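Scanner quit sending to the shared folder after password change, copier still prints fine

Posted in Office Machines > Scanning and Network

Perrine Le Goff
Monday, November 12, 2018

Hi all, hoping someone can save me a service call. We put out a small neighbourhood paper and everything goes through one big multifunction machine in the back office. Printing fine. Copying fine. Scan to email fine, as far as I can tell. Scan to folder stopped dead.

What I get on the panel is "Connection failed, check destination" and then it spits out a report page with nothing useful on it. The destination is a shared folder on the front desk PC. Windows 10. Folder is called Scans, very original. Been going there since August with no trouble.

What changed — our IT guy was in to do the password thing, everyone had to pick a new one. He also moved something on the router but he couldn't tell me what exactly. I've retyped the address in the machine's address book, turned it off and on, pulled the network cable out and put it back in. I can open the folder from my own laptop no problem so the folder is definitly there and shared.

The other thing, might be related might not. When I do get a scan out (by USB stick) all the pages come out as separate files. I used to get one PDF. I have back issues to scan and I am not renaming 22 files every time I do one.
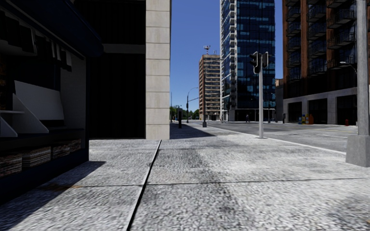
The Letberg Walker — Issue 100 — p. 3

So that's where I'm stuck. I need the whole thing as a single colour PDF, going to the folder, like it did before. Our scanning software on the PC is Skedorgate, if that matters, it watches the folder and files things. It's not seeing anything becuase nothing is arriving.

Do I need to call someone or is this a settings thing? I have the admin code for the machine. Not scared of menus, just don't know which one.

Thanks
Perrine

Heriberto Henao

Settings thing. Don't pay for a call yet.

The machine logs in to your PC with a user name and password that's saved inside the address book entry. Change the password on the PC, the machine keeps trying the old one. Your laptop works fine, but it's you signing in with your new one, so it doesn't tell you much.

Easiest way in is the web page, not the panel. Print a network status page, find the IP address of the copier, type that in a browser on any PC in the office. Log in as admin. Then Address Book, find your Scans entry, edit. Scroll down past the name and the speed dial stuff. There'll be a login user name and a login password. Put the new password in, save, and press the test button if yours has one.

Couple of things to watch:

User name. If the front desk PC is signed in with a Microsoft account (an email address) then the short name on the screen may not be the right one. Try the full email address. Better still, make a plain local account on that PC just for scanning, call it scanner, give it a password that doesn't expire, and give it read and write on the folder. Both places — the Sharing tab and the Security tab. Everybody forgets the second one. Then you never go through this again when the passwords change.

Don't keep testing with the wrong password, by the way. Some PCs lock the account after a few goes and then even the right one fails for a while. If you've been at it all morning, leave it half an hour.

Path. If the IT guy touched the router the front desk PC may have a new IP. Is your entry using an IP or the computer name? If it's an IP go to the PC, open a command prompt, type ipconfig, and compare. Different number, there's your second problem. Fix the entry and ask him to reserve the address so it stops moving.

If it's still dead after all that it could be SMB. Older copiers only speak version 1 and Windows 10 updates like to switch that off. I wouldn't turn it back on, check for a firmware update on the copier first. Tell us the model and I can look.

For the single PDF: on the scan screen, File Format, look for a box that says "specified pages per file" or similar. Somebody's ticked it and it's set to 1. Untick it. While you're there check the colour mode isn't on Auto or you'll get some pages grey and some not. Then save the lot as a program so it's one button.

Melleo

had the same error, just restarted the pc. worked. also check the date and time on the copier, ours was off an hour after the clocks went back and it would'nt log in to anything

Rugemalira

Agree with Heriberto on the separate scanner account, we do that at every site I look after. Only thing I'd add, keep the password to letters and numbers. I've had copiers choke on an ampersand or a £ sign, and the panel takes it happily and just fails later. Length too. One of ours cut it off without a word and we lost half a day on it.

Firewall is worth a look as well. If the PC decided it's on a "Public" network after the router change, file sharing gets blocked from some devices. Settings, Network and Internet, click on your connection, set it to Private. Takes two seconds. If your laptop really does open the folder from across the office then it's probably fine but check you weren't opening a synced copy.

On Skedorgate — it needs its own rights to the folder if you change who owns the files. If scans start landing but don't get filed, that's why. Go to the watch folder settings and re-enter the login there, then stop and start the service. And it won't pick up a file while the copier is still writing it, so long jobs can sit there a few minutes. Leave it alone, don't drag them out by hand.

Back issues, if they're stapled pull the staples before you use the feeder. Newsprint curls something awful so fan it first and do smaller batches. Most machines have a Job Build or Batch mode that lets you put 2 or 3 stacks through and still get one PDF at the end. 300 dpi is plenty.

Perrine Le Goff

OK it was the password AND the IP. Front desk PC had a new number. Made the scanner account like Heriberto said, both tabs, test came back OK first go. Pages per file box was ticked, no idea who. Unticked now.

Skedorgate hasn't picked up the first one yet, will give it a few minutes and then try the service restart. Model number is on the back and I'd have to move the cabinet to read it so leaving that for now. Thanks both, and Melleo, the clock was wrong too, fixed that while I was in there.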